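Five nights in Espinoza in August – what would you skip?

yamila_g
Started this topic

We finally booked it! Five nights in Espinoza in August, two adults and my mother, who is 71 and walks faster than I do. We're staying in the old quarter, up the hill from the fish market. I have a list that would fill two weeks and I need people to be ruthless with me.

So far I've got the castle steps, the Dretano boat trip, the covered market, a full day in Fevetti and the cable car. We won't have a car. Mom wants at least one long lunch where no one looks at a watch.

What would you cut?
Yamila

tapia_on_foot
Reply 1

Oh you're going to love it. I've been going since I was a kid and I still get silly when the bus comes round the last bend and you see the harbor.

Cut the cable car. The line in August is brutal and the footpath next to it has the same view, with shade until 11 or so. Start by 8 a.m. and you'll be having coffee at the top while everyone else is still buying tickets.

Keep Dretano no matter what. Sit on the left going out.

Vicente

mpenner
Reply 2

Have to disagree with Vicente on the cable car, sorry! I took it last summer at 7 in the evening and walked straight on. The light on the water was gorgeous and I rode down in the dark with the whole town lit up underneath. The morning line is awful, he's right about that part.

What I'd cut is the full day in Fevetti. It's pretty, but it's one street and a church, and the bus takes forever. Half a day, tops.

tapia_on_foot
Reply 3

One street and a church?? Mélanie, did you go past the church? There's a path behind it down to the old salt pans, and then a swimming spot with flat rocks and hardly anyone on them. That's the whole reason to go. Take a towel and water shoes, there's no sand.

mpenner
Reply 4

OK, I did not go past the church. I'm a bit annoyed now. Still think it's a lot of bus for a 71-year-old in August heat.

yamila_g
Reply 5

Mom read this over my shoulder and says she's been on worse buses. So Fevetti stays, and I'm putting the cable car down for an evening. Thank you both, this is exactly what I wanted.

Does anyone know about the castle steps? One guidebook says 3,196 and another says 3,408, which is a pretty big gap when it's your knees.

muthuk
Reply 6

Both are right, depending where you start! It's 3,196 from the upper gate and 3,408 if you begin down at the harbor. I did the long version with my brother and we counted out loud the entire way like idiots. He got 3,408, I lost track near the chapel.

There's a fountain at the halfway terrace, so you only need to carry one bottle. And the bakery by the upper gate sells an almond thing that I still think about.

Muthu
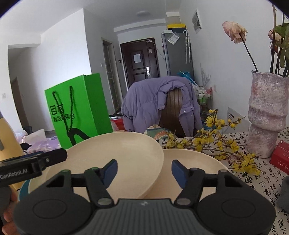

ximena.alarcon
Reply 7 – Where to eat

Jumping in for the long lunch, because this is my subject :)

Pirkard, two streets back from the fish market. You don't get a menu, they tell you what came in and you say yes. We sat down at 1 and left at 4:30 and I would do it again tomorrow. Call the day before and ask for the courtyard. The front room gets loud.

Skip the places right on the harbor. You're paying for the chairs.

tapia_on_foot
Reply 8

Pirkard is great but I wouldn't write off the whole harbor. The grilled sardine stand at the far end, past the ferry office, is as good as anything in town. Cash only, and they close when the fish runs out.

ximena.alarcon
Reply 9

Fine, I'll give you the sardine stand. The rest of it I stand by!

yamila_g
Reply 10

Pirkard for lunch, sardines another night. Does the Dretano boat need booking ahead, or can we just turn up at the dock?

muthuk
Reply 11

Book the day before for the 9:30. There are only 2 boats a day and the afternoon one gets choppy.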